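Small rubbish collects quickly in my kitchen: the bags from the shop, the paper cup, the tissue. For a long time I carried each thing alone to the bin, and I was walking all day. Now I do it in one turn before dinner, and I want to write down my way for other people with a small kitchen.

First, bring everything to one place. I use a low surface near the door with a striped cloth over it. The cloth is easy to shake outside, and the wood under it stays without scratches.

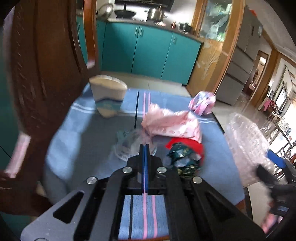
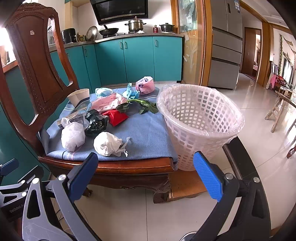
*The blue-grey cloth with its stripes. In the second picture, the pile and the white basket beside it.*

**Sort before you throw**

- Begin with the food scraps. Vegetable leaves and stems go first, as they make the rest smell.
- Tie a plastic bag with a knot when it is full of small pieces. Press the air out before the knot.
- Flatten every carton. A flat one takes almost no space in the bin.
- Paper cups: pour the last drops in the sink and put them one inside the other.
- Tissue goes in a bag, never free in the basket. It catches in the little holes and you must pick it out with your fingers.

**About the basket**

A basket with holes is light and washes well, but it lets drops through. I put 2 sheets of old newspaper on the bottom and change them with every emptying. Mine came from the market in Fumbridge and cost 245, with the newspaper seller's stall just beside it. In Clarkonton I saw the same size for 237, but the bus is more expensive than the difference.

**Washing the cloth**

Shake it first. Use cool water and a little soap, and dry it in the shade so the stripes keep their color. For tea spots I rub with a cut lemon and wait until the next morning. If the spot is still there, do the lemon again before you try bleach.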